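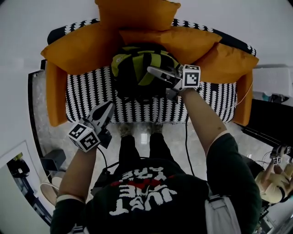

A black and lime-green backpack among mustard-orange cushions on a patterned sofa.

What Is Inside a Sofa?

A sofa looks like one big soft block, but it is built in layers. Each layer has its own job.

The frame comes first. It is the skeleton of the sofa, and in most sofas it is made of wood or metal. It has to stay stiff when three people flop down at once.

Next comes something stretchy. Some sofas have springs that look like snakes, running from the front of the seat to the back. Others have wide straps woven over and under each other like the strips in a paper basket. When you sit, the springs or straps bend a little. When you stand up, they go back to their old shape.

On top of that is the padding. Most of it is foam. Foam is full of tiny air spaces, a bit like bread. Your weight squashes the spaces and pushes air out, so the foam sinks. After you get up, air goes back in and the foam rises again.

The last layer is the cover. It can be plain or patterned. Some covers have a thin cord sewn along the edges, called piping. Piping makes the edges look neat, and it helps protect the seams where the cloth gets rubbed the most.

Why have loose cushions?

Sofa seats are often made to fit grown-ups. If you are small, your back may not reach the backrest when your knees bend over the edge. A loose cushion behind you fills the gap. You can also move a cushion under your elbow, or put it on the floor and sit on that.

Things on the sofa

A backpack full of books presses down too. If the same heavy bag sits in the same spot every day, the foam there gets squashed more than the foam around it. Buckles and zippers can also snag the cloth – some fabrics pull into loops very easily. When you tidy up, lift the bag by its top handle or by both straps, and don't drag it across the seat.

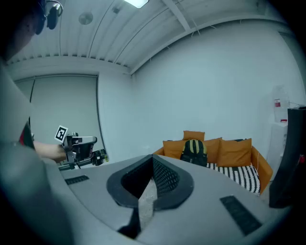

Ramil Belmonte, when asked what he finds under seat cushions at the Bastos repair shop in Munport, said that pencils come up most often, then coins and hair clips. One sofa had 20 pencils in it, and 10 of them were the same shade of blue.

Try it at home

Ask a grown-up before you start. Press your hand into a seat cushion, count to 10 and let go. Watch how fast the dent fills. Now try a bed pillow and a folded towel in the same way. Which one comes back first? Write down the order – the towel may surprise you.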